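About Tronuto

Hi, I'm Mirko Cirillo, and I run Tronuto, a little soup and flatbread kitchen on the corner of Juhl Street in Prendside. I started out selling minestrone at the winter market and kept running out by noon, so I figured it was time for a real stove!

We opened in December with 3 soups and a flatbread oven I'd bought secondhand (it still sulks on damp mornings). Last year we served 2,920 bowls of the white bean alone – my aunt's recipe, with more garlic than she'd approve of.
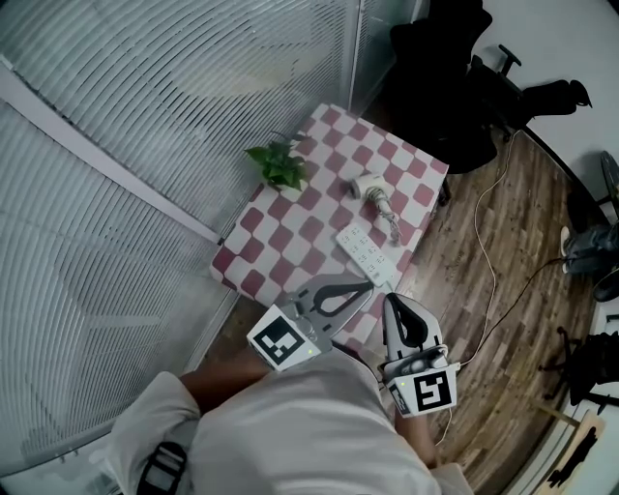

The menu changes every couple of weeks, but the white bean stays put. Our greens come from Fakgate Farm, and the dough rests overnight. Got a party coming up? We cater too, from office lunches to big family get-togethers – just give us 2 days' notice and tell me who doesn't eat cheese.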